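Ondeck / Products / Errand machines

Kinnear Street Runner

A wheeled cart that goes to the corner so you don't have to, on days when it agrees the corner is there.

Sold by Ondeck. In stock: 7. Ships Tuesday.

The Kinnear is our answer to customers who keep asking whether a machine can take over the chores yet. Folding, no. Dishes, no, and please stop sending us videos. Carrying a bag of onions down a residential street at walking pace is a job with a fighting chance, and we have spent a long season finding out how much of one. The ground it works on has curbs, parked things, weeds, glare and a good deal of shade. 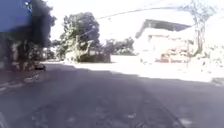
Ondeck Equipment List, No. 137, page 7

What it does well

Goes straight. Give it a plain stretch of pavement and the Kinnear holds its line better than most teenagers sent on the same errand. It stops for people and waits for dogs. The lid locks until you enter your code, so the bread that leaves the shop is the bread that comes home, somewhat squashed.

What it does less well

Bright corners. Coming out of tree shade into full sun, the Kinnear slows to a crawl and thinks. A white wall in hard light looks a lot like nothing to it, and it has been known to ask for help over a dark lump at the roadside that a child would have walked past. When it asks, your phone buzzes. You tap Go or Wait. This is the part of the chore you still do.

Gates. It can't open one. It can't ring the bell either. It sends a message to say it has arrived, and then it stands there like a relative.

Curbs. It will climb a low one, unloaded, with a run-up. Loaded, it looks for a ramp. If there is no ramp it will look for a ramp somewhere else, so check the route before you send eggs. 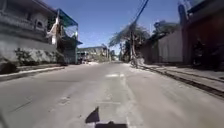
Route setup is the chore that comes with the chore-doing machine. You walk the way once with the Kinnear following, and it saves what it saw as a route in the Trastum app. Pick a boring road for the first one. A wide, straight concrete street with a sidewalk down each side makes a fine beginner route, even with small cracks and worn patches in the surface, which the tires don't mind. Save the clever shortcut behind the shops for later. The app holds 500 routes. Our most devoted customer uses two.

Is it quicker than going yourself? No. The same trip on foot takes less time and you get some air. The Kinnear earns its keep when you have a sick kid on the couch, or a bad knee, or a pan on the stove, and the errand can take as long as it likes.

We also get asked whether it will do the part at the other end, meaning put the groceries away. Kakik makes an arm that claims to. We had one on the bench through September and it put away a can of tomatoes very nicely. It then put away the same can again. We don't stock it.

Streets we'd send it down

Quiet ones, with room to pass a parked car and an edge it can follow. A long gate or a boundary wall suits it well. Half the pavement in deep shadow and half in sun is acceptable if the line between them is clean, though expect a pause while it makes up its mind that the shadow is flat. Grass and weeds growing along the curb are fine until they are taller than the wheels.
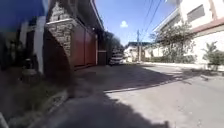

What's in the box

Kinnear Street Runner, charged enough to be curious
Charging dock and cord
Lockable lid with two keys, for when the code is forgotten
Rain cover
Trastum app access, no monthly fee
Printed guide, including a page on apologizing to neighbors

Price: $2,000. Spare tires and a second dock are listed under Accessories. Returns accepted if the Kinnear can be located.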